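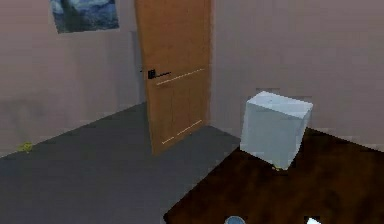

Zekotstead Savings Bank brings forward recovery of Cidus loans

Zekotstead Savings Bank said in a statement to shareholders that it has begun proceedings to recover money lent to the Cidus group of trading companies, after three repayment dates were missed.

The bank put the amount outstanding at £36 million, spread over 4 separate facilities. The largest of these was granted to Kisine Trading, a Cidus subsidiary which imports tiles and bathroom fittings, and was secured against stock held in two warehouses. An internal review completed in March found that part of the same stock had also been pledged to a second lender, Cardoso Finance.

Babak Pakzad, the bank's head of credit risk, said the two lenders were in contact over the order in which their claims would be met. "The bank has asked the court to appoint a receiver for the warehouse stock and will make no further advances to any company in the group," he said. "Customer deposits are unaffected."

Two members of staff at the bank's commercial lending office have been suspended on full pay while the review of the original approvals continues. The bank said suspension did not imply wrongdoing and that it would not name the employees.

In a written reply, Cidus disputed the figure and said it had offered a revised repayment plan, to which it had received no formal answer. The group said that the calling in of all the facilities at once had led its suppliers to withdraw credit, and that Kisine Trading's 591 employees had been told their wages would be paid as normal this month. It denied that any stock had knowingly been pledged twice. Cardoso Finance declined to comment while the matter is before the court.

The bank has set aside £2000 for each small supplier holding an unpaid Kisine Trading invoice drawn under its payment guarantee scheme. Claims should be made in writing to the commercial lending office, with a copy of the invoice and proof of delivery.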